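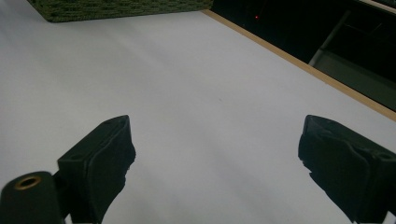 Loretta Pennington would like the finger check moved to the top of the list, ahead of the paperwork, and after running it her way for most of August I have to say she is right. You find the trouble sooner, and you're less tempted to wave it through. So the order below is new – please bear with it for a few shifts.

Gripper and Table Checklist, Drasville Bench
Skarkach safe handling rules, start of shift

1. Fingers. Look at both inner faces and both tips. OK TO USE.
Comment: The left inner edge has an uneven, worn-looking profile with a shallow notch partway down. Please keep an eye on it, and if you can catch a fingernail in it more deeply than last time, write that down and tell Norbert Somogyi.

2. Opening. Fingers apart, nothing held, before anyone reaches in. OK.
Comment: I know we all do this without thinking, but say it out loud anyway, even if you're alone at the bench and feel a little silly.

3. Mounting hardware. Check screws and threaded inserts by hand, power off. OK.
Comment: Hand tight and then the small driver, please. Géza Antal has pulled one insert clean out of the plastic with the big one, and he was very nice about letting me mention it.

4. Table. Clear in the working area, nothing loose between the fingers. OK.
Comment: Things at the far side may stay if they're outside the reach line. Up to 5 items, and fewer is kinder to the next person.

5. Stop button. Press, confirm, reset. OK.
Comment: Every shift, all 365 days, holidays included. Barnabás Gulyás keeps the sheet for this one and he does read it!

6. Speed. Held at 36 percent of full while hands are near. OK.
Comment: The setting goes back to 100 after a restart – check it again after lunch if anybody has cycled the power.

Open item: spare pair of fingers requested from Juhl, no delivery date yet.

Checked and signed, Levente Nyitrai

Home | Checklists | Rules | Training | Contact

Recent checklists
Stusberg Cell, Door Switches
Cable Wear, Quarterly Look
Hand Tools Near Moving Arms
What to Write After a Stop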